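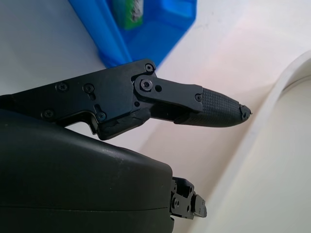
Gripper finger, close up

Plosport Community Board > Schools > Substitute pay vote

rekier_parent
Does anyone know where things stand with the substitute pay vote? My son's math class at Rekier Middle has been sent to the cafeteria four times since March when no sub could be found. The district letter only says talks are continuing.

hallpass55
They are. The union wants subs paid for the full day when they cover more than half of one. Right now a half day and one extra period still pays as a half day. The district offered a flat $30 for the extra period and the union turned it down.

mtk_goveck
$30 for one period is not a bad offer. Goveck pays nothing extra and they fill their jobs.

hallpass55
Goveck has two schools. We have nine.

mtk_goveck
Which means nine schools' worth of money to find. The levy failed. I'd like to hear which line gets cut before people start telling the board to settle.

agnes laing
I subbed in this district for six years and stopped last winter. The pay was part of it. The bigger part was getting called at 6:15 for Honkanen Elementary and being moved to the high school once I got there. The proposal has a line about reassignment and I hope it survives.

rekier_parent
Thanks Agnes. I hadn't heard about the reassignment part. Is the proposal posted anywhere?

agnes laing
District site, under Board, then Agenda Packets. It starts on page 84.
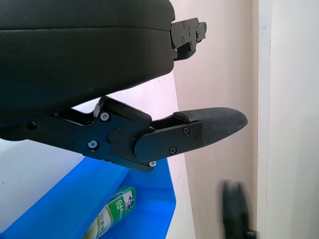

Filed under: Schools / Staff and Contracts

wyensuk
Wanpen Yensuk here, I teach science at the high school. One correction. The $30 offer was for regular teachers who give up a planning period to cover a class. The offer to subs was separate and lower. Both are in the packet.

hallpass55
You're right, I mixed those up.

mtk_goveck
So teachers already on salary get $30 on top for a period they're in the building for anyway?

wyensuk
The planning period is when I grade and set up labs. If I cover a class, that work goes home with me. You can think $30 is too much, but it isn't free time.

mtk_goveck
Fair enough on the labs. I still don't think the district can pay for both.

rekier_parent
When does the board meet next?

agnes laing
July 12, 2026 is the deadline for written comments. The meeting date hasn't been posted yet. Last time they took 55 comments and read out the first few.

rekier_parent
OK. I'll send one in tonight.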